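How to hand over table clearing when the grippers come in

Start with one job. At Brendberg we picked stacking dishes, and Saron Shiferaw wrote down how the dining staff already did it before anyone changed a step.

Put plates at the bottom, largest first, and bowls on top. Three bowls to a stack is our limit. If a stack leans, leave it for a person.
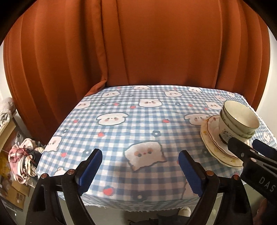
Next, rewrite the shift sheet. Clearing used to be the last line on everyone's list. Now one person per shift records demonstrations with the hand-held grippers, and the others reset the room. Swap the roles every four days so the same wrists don't do all the recording.

Tell staff in writing what happens to their hours. Ours stayed the same through October, and Sumeya Gashaw posted the notice by the time clock.

Keep a paper log of chipped dishes and dropped stacks. Review it after seven shifts, with the people who worked them in the room.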